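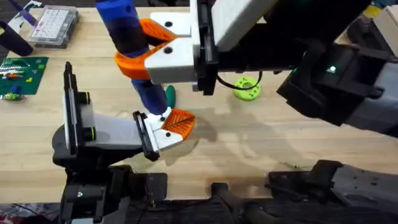
공용 작업대의 목재 상판 관리와 물건 전달 요령
발표자용 원고
Jititz 공방 운영 협의회 정기 설명회, 2023년 10월 22일
발표: Katsuhiko Murakami

슬라이드 1. 인사 및 발표 범위

안녕하십니까. Jititz 공방에서 작업실 운영을 맡고 있는 Katsuhiko Murakami입니다. 바쁘신 가운데 참석해 주신 여러 기관 관계자분들께 감사드립니다.

오늘 말씀드릴 내용은 두 가지입니다. 앞부분에서는 목재 상판의 일상 관리 기준을 설명드리고, 뒷부분에서는 작업대 위에서 물건을 주고받는 방법에 대한 개정 지침을 안내해 드립니다. 전동 공구의 안전 수칙은 별도 교육에서 다루므로 오늘 발표에는 포함하지 않았습니다.

(배포 자료가 모든 좌석에 놓였는지 확인한 뒤 다음으로 넘어갈 것.)

슬라이드 2. 현재 사용 중인 상판

저희 기관의 작업실은 모두 4개실이며, 각 실의 중앙 작업대에는 밝은색 집성목 상판을 사용하고 있습니다. 상판 두께는 33밀리미터이고, 바닥에서 상판 윗면까지의 높이는 서서 작업하는 이용자를 기준으로 1000밀리미터에 맞추었습니다. Bernov 작업실만 높이 조절이 되는 다리를 쓰고 있으니, 앉아서 작업하셔야 하는 분은 신청서에 그 사실을 적어 주시기 바랍니다.

도입 당시에는 금속 상판과 수지 상판도 함께 검토하였습니다. 목재를 택한 이유는 물건을 내려놓을 때의 소음이 작고, 표면이 상했을 때 작업실 안에서 직접 손볼 수 있다는 점이었습니다. 대신 물과 열에 약하고 관리를 거르면 표가 빨리 납니다.

슬라이드 3. 결의 방향

상판의 나뭇결은 긴 변과 나란히 놓여 있습니다. 닦을 때와 사포질할 때에는 결을 따라 움직여 주십시오. 결을 가로질러 문지른 자국은 기름을 먹인 뒤에 오히려 또렷해집니다. Plomen 작업실의 창가 쪽 모서리에 그런 자국이 남아 있으니, 쉬는 시간에 비스듬히 들여다보시면 쉽게 이해하실 수 있습니다.

클램프를 물릴 때에는 받침 조각을 대어 주십시오. 받침 조각은 작업대 아래 서랍에 있습니다. 서랍에 넣어 둔 조각이 갈라졌으면 다시 넣지 마시고 폐목 상자에 버려 주십시오.

슬라이드 4. 매일의 관리

작업을 마친 이용자는 다음 순서로 정리합니다.

상판 위의 물건을 모두 내린다.
부드러운 솔로 부스러기를 쓸어 모은다. 입으로 불지 않는다.
물기를 꼭 짠 천으로 결을 따라 한 번 닦고, 마른 천으로 다시 닦는다.
이음매에 접착제가 묻었으면 굳기 전에 닦아 낸다. 이미 굳었으면 긁지 말고 담당자에게 알린다.
정리표에 이름을 적는다.

마지막 항목은 자주 빠집니다. 정리표는 책임을 묻기 위한 문서가 아니며, 상판의 상태가 언제부터 달라졌는지를 확인하는 데에만 사용합니다.

(정리표 양식을 한 장 들어 보일 것. 새 양식은 비고란이 넓어졌음을 언급.)

슬라이드 5. 기름칠과 휴지 시간

기름칠은 연 2회 실시하며, 올해 첫 작업은 6월에 마쳤습니다. 기름을 먹인 상판은 하룻밤 이상 비워 두어야 하므로 해당 작업실의 예약을 미리 닫습니다. 예약이 닫힌 동안에는 가벼운 종이나 천이라도 올려 두지 않도록 협조를 부탁드립니다.

기름이 묻은 천의 처리는 특히 엄격하게 관리하고 있습니다. 뭉쳐 둔 천은 저절로 열이 올라 불이 날 수 있습니다. 사용한 천은 물에 적신 다음 뚜껑이 있는 금속 통에 넣어 주시고, 일반 쓰레기통에는 절대 버리지 마십시오.

슬라이드 6. 기록에 나타난 문제

이제 뒷부분으로 넘어가겠습니다. 지난 운영 연도의 정리표 비고란에 기재된 사항은 299건이었습니다. Anghel 작업실의 Britt-Marie Kvam 선생께서 이를 모두 읽고 분류해 주셨습니다. 이 자리를 빌려 감사드립니다.

분류 결과 가장 많은 항목은 상판의 눌린 자국이었고, 그다음이 얼룩이었습니다. 눌린 자국에 관한 기록을 다시 읽어 보니, 작업 중에 생긴 것보다 물건을 건네다가 떨어뜨려 생긴 것이 더 많았습니다. 특히 길고 둥근 물건, 이를테면 봉이나 관, 손잡이가 긴 도구가 자주 언급되었습니다. 저희로서는 예상하지 못한 결과였습니다. 그동안의 지침에는 전달에 관한 조항이 한 줄밖에 없었습니다.

슬라이드 7. 긴 물건을 주고받는 방법

개정 지침의 핵심 조항입니다. 이 부분은 원문을 그대로 읽어 드리겠습니다.

“긴 물건을 건네는 사람은 한쪽 끝을 받는 사람 쪽으로 향하게 하고, 받는 사람이 확실히 잡았다고 말할 때까지 손을 놓지 않는다. 받는 사람은 상대의 손과 겹치지 않는 위치를 잡는다. 전달은 작업대 상판에서 너무 높지 않은 곳에서 하며, 상판 위의 다른 물건은 미리 옆으로 옮긴다.”

몇 가지 보충하겠습니다. 원통형 물건은 손안에서 돌아가기 쉽습니다. 건네는 쪽이 가운데보다 조금 위를 잡으면 아래쪽에 받는 사람의 자리가 생깁니다. 비스듬히 기울여 건네는 것은 무방하나, 아래쪽 끝이 상대의 손목을 향하지 않도록 각도를 살펴 주십시오.

날이 있는 도구는 손에서 손으로 건네지 않습니다. 상판에 내려놓고 손을 뗀 뒤에 상대가 집도록 합니다. 이 조항에는 예외를 두지 않았습니다.

(참석자 두 분을 모시고 나무 봉으로 시연. 말로 확인하는 단계를 빠뜨리지 않도록 천천히 진행할 것. 시연 후 봉은 반드시 회수.)

슬라이드 8. 전달할 자리의 확보

물건을 주고받는 자리는 작업대의 가운데를 권장합니다. 두 사람이 마주 서든 대각선으로 서든 팔을 무리하게 뻗지 않아도 되는 곳입니다. 작은 부품이나 도구를 그 자리에 남겨 두시면, 위로 지나가는 물건에 가려져 보이지 않는 경우가 있습니다. 작업을 시작하기 전에 작은 물건을 둘 쟁반의 위치를 서로 정해 주십시오.

전선도 마찬가지입니다. 상판 위로 늘어진 전선은 고리에 걸어 두고, 여분의 길이는 작업대 바깥쪽으로 빼 주십시오. Plomen 작업실에는 고리가 아직 설치되지 않아 당분간 집게를 사용합니다.

슬라이드 9. 손상이 생겼을 때

얕게 눌린 자국은 젖은 천을 덮고 다리미로 김을 쐬어 되돌릴 수 있습니다. 다만 이 작업은 담당자가 시행합니다. 이용자께서는 자국의 위치만 정리표의 도면에 표시해 주시면 됩니다. 깊게 패었거나 결이 뜯긴 경우에는 해당 구역에 표지를 놓고 사용을 중지합니다.

통상적인 사용에서 생긴 손상에 대하여 수리비를 청구하지 않는다는 원칙에는 변동이 없습니다. 신고를 망설이다가 뜯긴 결에 손을 다치는 일이 더 염려됩니다.

슬라이드 10. 시행 일정과 문의

개정 지침은 다음 달 첫 운영일부터 모든 작업실에 적용됩니다. 기존 이용자께는 첫 방문 시 짧은 안내를 드리고, 신규 이용자 교육에는 방금 보신 시연을 포함합니다. 작업실별 안내문은 출입문 안쪽에 게시하겠습니다.

상판 관리에 관한 문의는 저에게, 전달 지침과 시연 교육에 관한 문의는 Britt-Marie Kvam 선생께 해 주시기 바랍니다. 외부 기관에서 지침을 인용하실 때에는 개정판임을 표기해 주십시오.

그러면 질문을 받겠습니다.

(기름의 종류를 묻는 질문이 예상됨. 배포 자료 뒷면의 표를 안내할 것. 상판 교체 예산에 관한 질문은 서면으로 답변하겠다고 말씀드릴 것.)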